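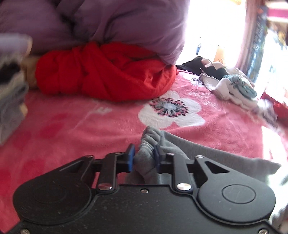
How does the grasp-state estimator decide that cloth is being held?

It compares the measured finger gap with the gap expected for empty closed fingers, then checks whether the cloth region between the pads moves with the tool from one image to the next. Both tests have to agree before the state changes to "held."

Okitz perception module: bedroom gallery

Okitz labels grasp state and garment outline from a single camera mounted on the gripper. The planner, Olladside, takes those labels and picks the next grasp point. This page shows the views we use when explaining the bedroom settings to new users of the tooling. Parameter names match the August release.

Opening view, gray garment on pink blanket
The gray cloth is bunched between the blue pads, with a longer stretch of it running off to the right. Outline extraction is easy along most of that stretch, where gray meets pink. The printed white flower on the blanket is harder: its petals have strong closed edges, and the older segmenter tended to return them as a separate small garment. Haruna Murakami added a flatness term that lowers the score of any region with no shading change at its border.

The patch of sunlight on the blanket is a separate problem. Pixels there are close to white and carry almost no color, so they are masked before the outline is fitted. The garment tip near it is kept by extending the fitted curve — the mask alone would trim it.

Second view, garment blurred
The fingers are around the near end of the garment, and the fabric surface is smeared by motion. The folded cuff edge still gives a usable rim. Okitz computes a sharpness score per region, so a blurred garment doesn't cause the whole image to be dropped. Exposure is metered on the lower half only; with the bright window at upper right included, the black fingers lose detail and the pad detector fails.

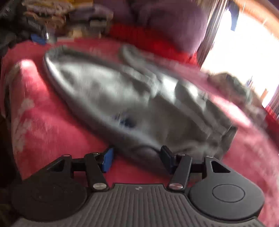
Settings and known limits

The bedroom profile was tuned on 1408 labeled images. Tomoyo Hattori and Shigeru Fukuda each labeled the full set, and the images on which they disagreed were passed to Eilidh Strachan. A state change needs 2 consecutive agreeing estimates. Raising this value makes the output steadier and adds delay to every release event.

Overlapping layers of the same color are still merged. Where one gray section loops over another, Olladside receives a single outline and may choose a grasp point on the wrong layer. Misaki Kaneko is testing a crease-based split in the Puvbridge branch. It's off by default.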